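Siriwardena Treasury Services – Client Support
Ticket 201: Exchange rate not updated on outgoing transfers
Status: Resolved
Opened: Wed 4 February

Issue reported
The Limstead office advised that outgoing foreign currency transfers were priced at the January closing rate. Transfers above 2000 dollars were placed on hold by the Dutura payment system and required manual release.

Initial review
The daily rate file was received on time but was not loaded. Eight transfers were affected. No client funds left the account at the incorrect rate. 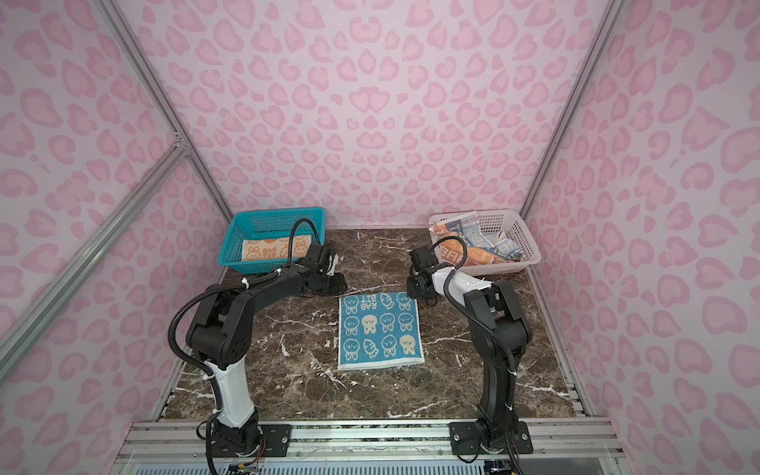
Two robot arms over a dark brown marble tabletop with white veins.

Cause
The currency table had been locked after a change to the capital reporting rules. The lock should have been lifted at the close of business – the release step was missing from the schedule.

Action taken
The lock was removed and the current rates were loaded. All held transfers were priced again and released. The Prolstead office confirmed that its own table was correct.

Follow-up
The release step has been added to the schedule. Clients should allow 10 minutes after the rate file arrives before entering new transfers.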